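Hi, I'm Casimiro Escobar, and I run Rundeo pretty much from home. It's a small newsletter on foreign affairs – treaties, border talks, sanctions, the stuff that gets two lines at the end of the evening news. I used to edit the world desk at Villalobos, a weekly that's gone now, and I missed arguing about communiqués so much that I started writing to my old readers directly. There were 26 of them. Today there are 948, and I still answer the mail myself (slowly, sorry!).
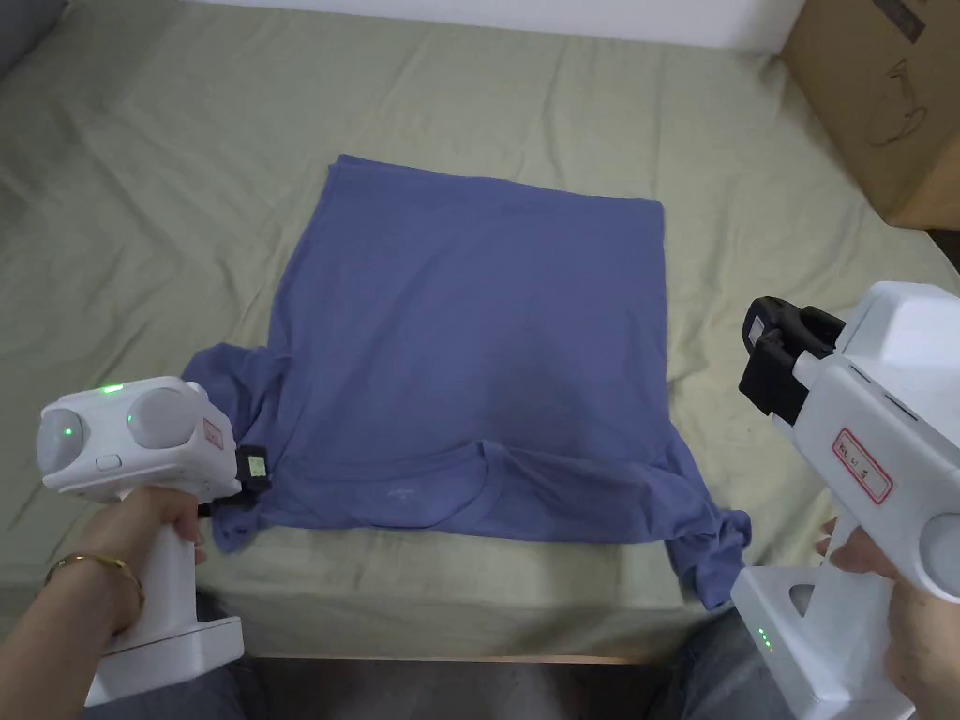 *Blue tee on the green sheet, mid-fold*

I read the full text of a statement before I write about it, and I link to it every time so you can check me. If I get something wrong, the correction goes at the top of the next issue. I don't take money from governments, parties or embassies. Subscribers pay for all of it, and around 18 of them chip in extra so students can read for free – thank you, you know who you are. 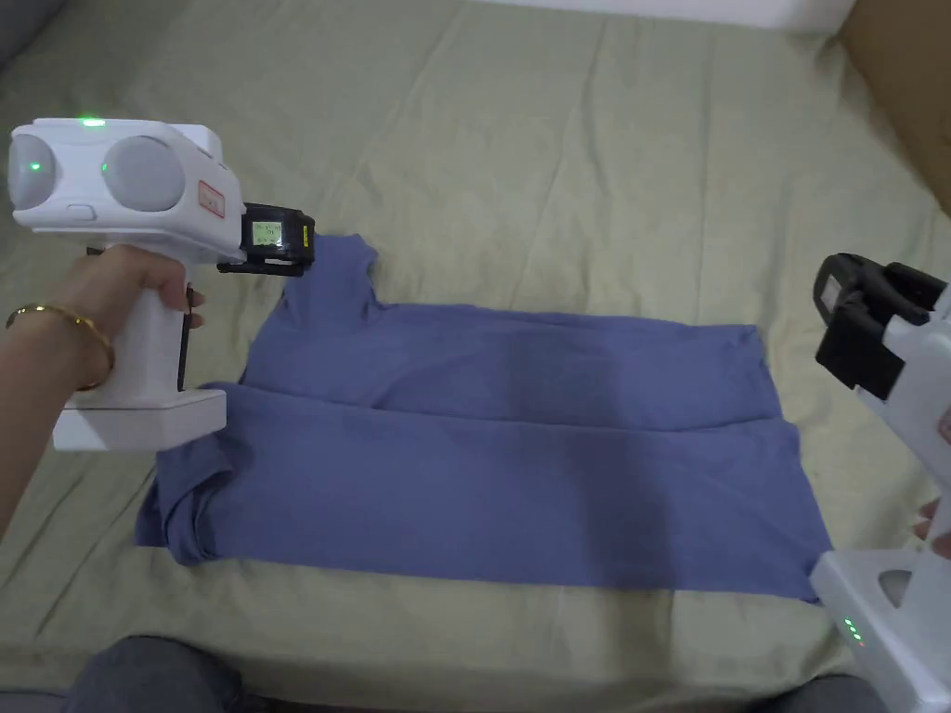

**Ullano, January**

The new issue format starts this month! You'll get one long piece every Friday plus a short list of the votes and summits I'm watching. My old colleagues at Billia handle the Spanish translation, and it usually lands 2 days later. Want to pitch me something? Just reply to any issue, it comes straight to my inbox.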